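Support > Bedding > Grisik Heated Mattress Pad > Set-up Guide > Section 3

3. Fitting the pad and making the bed

The Grisik pad lies directly on the mattress, under the fitted sheet. Keep the controller unplugged until step 6.

1. Strip the bed down to the mattress. Remove any foam topper thicker than 3 cm.
2. Unroll the pad with the printed side up and the cable socket at the foot end.
3. Pull the elastic skirt over each corner, head end first. Smooth out all folds – a folded heating wire will trip the cut-off.
4. Fit the sheet over the pad. Small wrinkles in the sheet do not affect operation.
5. Lay a comforter or blanket on top. Any ordinary cover is suitable.

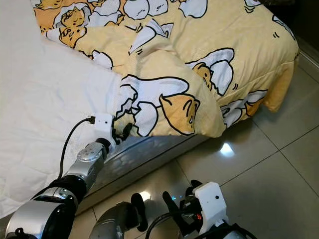
Fig. 3-2. Sheet and comforter on the bed.

6. Push the plug into the socket until it clicks, then connect the controller to a wall outlet. Do not use an extension cord.
7. Select PREHEAT. The lamp stays amber during warm-up and turns green at the set level.

CAUTION: Do not pin the pad or tuck the controller under the pillow. Do not use the pad on a waterbed or an adjustable base.

Note: If the lamp flashes red, unplug the controller, check the pad for folds and wait 80 seconds before reconnecting. If code 87 appears, the plug is not fully seated. Replacement controllers are ordered under part number 1430.

For washing, disconnect the cable and see Section 4.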